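3.2 Floor materials and footfall noise in shared workshops

Our second set of interviews dealt with something we had nearly left off the question sheet: the floor. We had expected people who share a workshop to talk about machine noise, and they did, but again and again they steered us back to footsteps, dragged stools and dropped tools. That was a wonderful surprise for us, and it changed the way we planned the rest of the study.

The Clivance building began life as a wool store, and its upper level still has the original boards laid straight over the joists. Stundico, by comparison, is a newer building with a concrete slab and a thin timber finish glued on top. The two spaces are close in size and are used for much the same mix of work, from picture framing to small repairs. Tenants at Clivance described the sound of the floor in affectionate terms (one called it "the drum"), yet they also rated it as the most tiring part of the working day. Tenants at Stundico hardly mentioned their floor until we asked.

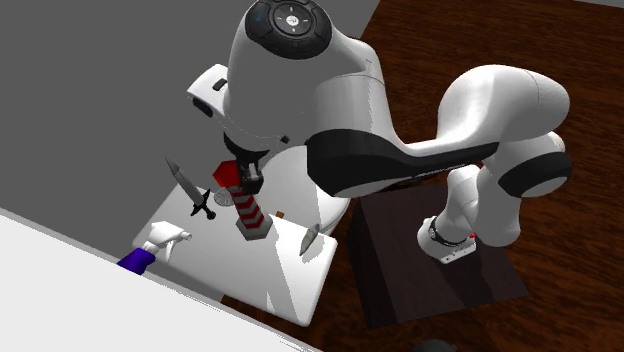 Figure 2. White work table and wood floor, rendered view.

Timber floors behave in a lively way, and the details matter a great deal. A board that is fixed firmly along its length passes a footstep into the joist below, where it comes out as a low thud in the room underneath. A board that has worked loose adds a sharper knock of its own in the room where the person is walking. People are very good at telling these sounds apart! Several of those we spoke with could name which neighbour was walking overhead, and whether that neighbour was carrying something heavy. We had not planned to measure this skill, but we would dearly love to see somebody take it up.

Furniture plays its part as well. A heavy bench on small hard feet is quiet most of the time and very loud when it is shifted. A light table on rubber feet makes a small noise often. When we asked which was worse, the answers split neatly along lines of work. Framers and bookbinders, who spend long stretches in close concentration, preferred small and frequent sounds that they could learn to ignore. Repairers, who are up and down all day, barely noticed either. This fits with the earlier survey at Nandlow, where 3000 households were asked about noise from upstairs and the sudden scrape of furniture drew stronger complaints than steady walking.
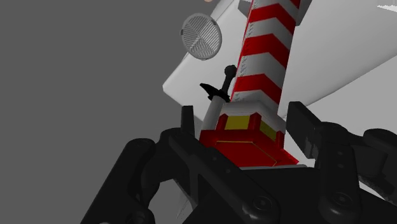
Rugs and mats were the favourite home remedy. Tenants had tried carpet offcuts, yoga mats, cork tiles and, in one corner of Clivance, a layer of old felt blankets under a sheet of hardboard. The felt did the best job by far in our listening tests, and it was also the cheapest. Its weakness is that it holds dust and sawdust, and it has to be lifted and shaken out if it is to stay springy. Cork was easier to keep clean and came a close second. Yoga mats softened the sound of dropped tools nicely but did very little for footsteps, as most of the force of a heel goes straight through them.

We also found that habits did a surprising amount of the work. At Stundico the tenants had agreed, without ever writing it down, to leave bench moving until after 4 p.m. New arrivals picked this up within their first weeks. At Clivance there was no such custom, and seven of the people we spoke with said they would welcome one. A shared hour for noisy jobs costs nothing and asks nothing of the building, and we think it deserves as much attention as any change of material.

Our listening tests followed the method set out by Zacharopoulos, with one small change. Where the original method uses a standard tapping device, we used a person in leather-soled shoes walking a marked path, then the same path in socks. This gives less tidy numbers, but it comes far closer to what tenants hear in an ordinary working day. The gap between shoes and socks was larger than the gap between any two floor coverings at Clivance, and at Stundico the two walks were hard to tell apart from the room below. Section 3.3 takes up the question of ceilings, where the story at Clivance becomes more complicated.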